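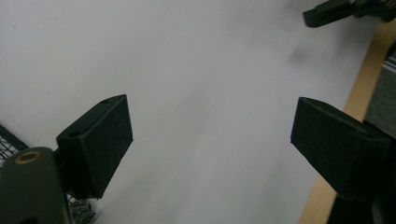 White surface, upstairs at the Flodport open day

I went along to the paper mill at Flodport in January 2025, mostly for the cake, and came home with far too many envelopes! Margit Granström took our group round (13 of us, all in borrowed ear defenders) and she knows her stuff – she's been there 20 years and can tell two weights of card apart with her eyes shut. I couldn't, I tried. The pulping hall smelt like wet dog and cabbage, and the noise, my goodness. Then the sorting room, much calmer, where they were packing 800 sheets of the Wondberg writing paper for a shop in Treta. Entry was free, the car park wasn't. They're open again in October, and I'd wear thicker socks.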